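Call for participants: letter-writing afternoons at Fashola House, Bamville

Naken is a small reading and writing group. We look for people who would like to write letters by hand to older residents of Bamville who live alone. You do not need beautiful handwriting, and you do not need to be born in this town. Many of our present members learned English as adults, like me.

The group started two years ago with one table and a box of donated stamps. Last year our members posted 992 letters, and most of them got an answer.

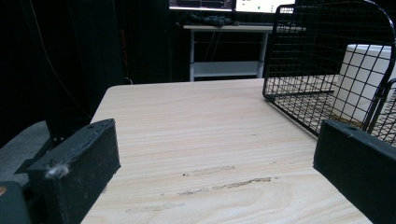

What you will do

You will be matched with one resident and write to them every second week. We meet in the upstairs room at Fashola House on Thursday afternoons, but you may write at home if you prefer this. Paper, envelopes and postage are given by us. Please bring your own pen if you have a favourite one.

Huw Bevan reads the first letter of each new member before it is posted. He does not correct the grammar. He only checks that there is no home address or telephone number inside.

Who can apply

You must be 18 or older and able to stay with us until the end of March. We have 20 places. Residents have asked especially for people who like gardening, cricket, old films or cooking, so please tell us if one of these is yours. Welsh, Hindi and Polish speakers are also very welcome.

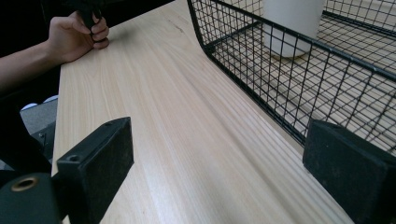 A hand at the edge of a wooden table.

Costs and travel

Taking part is free and it is not paid work. We can pay back your bus fare if you keep the ticket. Bus 38 from Konham stops in front of the building. There are 2 steps at the main door, and the side door is level.

How to apply

Write us one page, by hand, about a meal you remember well. Put your name and a contact number on the back and send it to Vandana Tyagi, Naken, Fashola House, Bamville. If you have a question before you apply, Ankit Tomar is at the front desk on weekday mornings.

Posted 5 August 2025. Applications are read in the order they arrive.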